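Nevoser issues safety notice on rack handling cells after grip fault at Wustelwood

FOR IMMEDIATE RELEASE
June 5, 2025

Nevoser has issued a safety notice to operators of its Inard rack handling software, after a grip fault at the Wustelwood laboratory led to a rack being released above the work surface. No one was hurt. The fault affects release 6 of the software and does not involve the arm or the gripper hardware.

The pictures with this notice come from the simulation model used in the investigation.

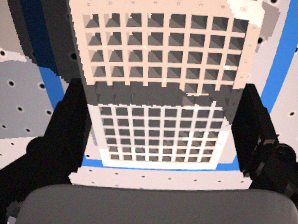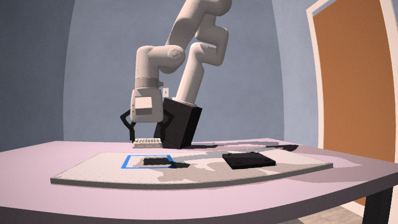
Simulated rack handling task, from the gripper and from across the table.

The fault occurred during an unattended transfer. The controller recorded a closed grip, the arm began its lift, and the fingers opened before the rack had reached its placing position. The arm completed the rest of the programmed path with nothing in the gripper. An operator found the rack on its side at the start of the next shift and isolated the cell.

Nevoser engineers traced the fault to the handling of the finger position signal. If the signal drops out and returns while the arm is moving, release 6 can treat its return as a new start-up and send the fingers to their open position. The force limit and the emergency stop are handled separately and were not affected. The cell did not raise an alarm, as the software recognised the start-up sequence as valid.

The sequence was reproduced in simulation by Rezaei, the integrator responsible for the Wustelwood cell. Of 1192 simulated transfers with an interrupted signal, 21 ended in an early release. The rest stopped with the rack still gripped. All early releases took place in the first part of the lift.

"The software should never command the fingers open during a move unless the program asks for it," said Hsin-yi Hsu, head of product safety at Nevoser. "Release 6 allowed that under one condition, and our acceptance tests did not cover the condition."

Said Morsy, who led the simulation work at Rezaei, said the signal loss at Wustelwood came from a worn connector. "Replacing the connector removes the trigger at that site. It does not correct the software, and other sites should not rely on it."

Operators running release 6 are asked to take the following steps:

Stop unattended transfers until the corrected release is installed.

Keep the guard closed whenever the arm is powered, including during slow-speed checks.

Inspect the gripper cable and both connectors for wear.

Set the signal loss response to "hold and stop" in the gripper menu. The factory setting is "recover".

Report any unexplained finger movement to Nevoser, with the controller log attached.

Release 5 and earlier versions use a different start-up routine and are not covered by the notice. A corrected version of release 6 is in testing and is scheduled for October. It will be supplied at no charge to the 11 sites on the affected version, and each site will be contacted directly to arrange installation.

The Wustelwood cell has returned to attended operation with the changed setting and a new connector.

Questions on the notice should be directed to the Nevoser product safety desk.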